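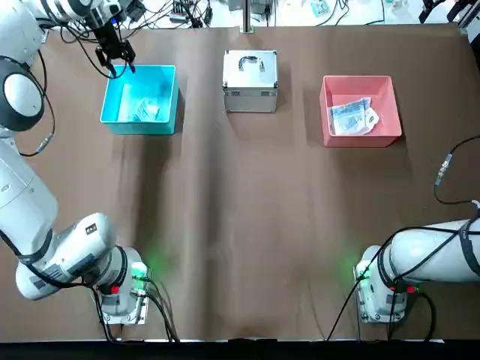
Head camera view, two-arm cell. Left gripper over the cyan bin, right arm folded back.

Idus planner: frequently asked questions

Last updated Sun 25 September. Maintained by Fitriani Pillai. Applies to release 14 and later. For installation, see the separate setup page.

What does Idus do?

Idus is the motion planning and task sequencing layer for two-arm tabletop cells. It takes object poses from the perception node (Cestatum), plans collision-free paths for both arms, and streams joint targets to the controller. It does not do grasp detection, and it does not talk to the motors directly.

Which arm moves first?

Whichever arm has the lower cost to the target. Cost is path length plus a penalty for crossing the centreline of the table. In the cell above, a target in the cyan bin goes to the left arm and a target in the salmon-pink bin would normally go to the right. You can force a choice with arm_preference in the task file.

Why does the idle arm fold back?

An arm with no active task is sent to its park pose after the timeout in park_delay. A parked arm is still a collision object for the other arm. If you set park_delay to zero the arm parks straight after release, which can add a lot of travel to tasks that alternate between sides.

Can both arms work in the same bin?

No. Each container is a locked region, and one arm holds the lock until its gripper has cleared the rim by the margin you configured. The second arm waits at its approach pose. Shared access was tried on a branch in August and removed — the replanning load was too high for the default computer.

How are the containers modelled?

Open bins are modelled as four thin walls and a floor. Closed objects, such as a carrying case with its lid down, are modelled as a solid box with the handle added as a second, smaller box on top. Leave the handle in. Planning over a case using only the body height is the most common cause of low passes reported to us.

Perception misses clear plastic bags. Is that a planner fault?

No. Translucent film returns little or no usable depth, so Cestatum tends to report the bin floor in its place. Printed areas on the bag help the colour segmentation, but the height estimate is still poor. Set surface_mode to film for that container. The planner will then approach slowly from above and stop on the wrist force threshold. The reported height is ignored.

What about a packet leaning against a bin wall?

Use tilt_search. The planner samples gripper yaw and pitch about the estimated packet plane and rejects any sample that puts a finger through the wall model. If every sample is rejected you will get error 1349 (no feasible approach). Widen the pitch range first, then reduce the wall margin if you must.

Do creases in the table covering matter?

Sometimes. Plane fitting discards outliers, so a single fold in brown paper is normally absorbed. Long ridges near an object can be merged with it by the segmentation, which shows up as an object that is too long in one direction. Flatten the paper and run table_fit again. A change of covering needs a new colour baseline as well.

Are cables included in the collision model?

Cables strapped along a link are covered by the link padding. Loose loops between the wrist and the base are not. Keep them at the side of the table, and draw a keep-out box for anything that stays on the work surface, including connectors. Keep-out boxes are saved in the cell file and apply to both arms.

How large can a task file be?

The parser accepts up to 2810 steps. Longer jobs should be split and chained with the Pietrzak scheduler, which keeps the container locks between files.

Can I replay a run without the hardware?

Yes. Record with log_full, then open the log in Leltine. Leltine replays joint states, planner decisions and lock events on one timeline. Camera images are stored only if you ask for them, and they account for most of the file size.

I changed a base mounting position. What needs redoing?

Arm-to-arm calibration, then camera-to-base calibration for both arms, in that order. Park poses are stored as joint angles and will still load, but check them for clearance at low speed. Cell files saved before the move will raise a warning until they are re-signed.

Where do I send a bug report?

Use the tracker. Attach the cell file, the task file and the log, and state the release number. Reports with no log are closed after 2 weeks.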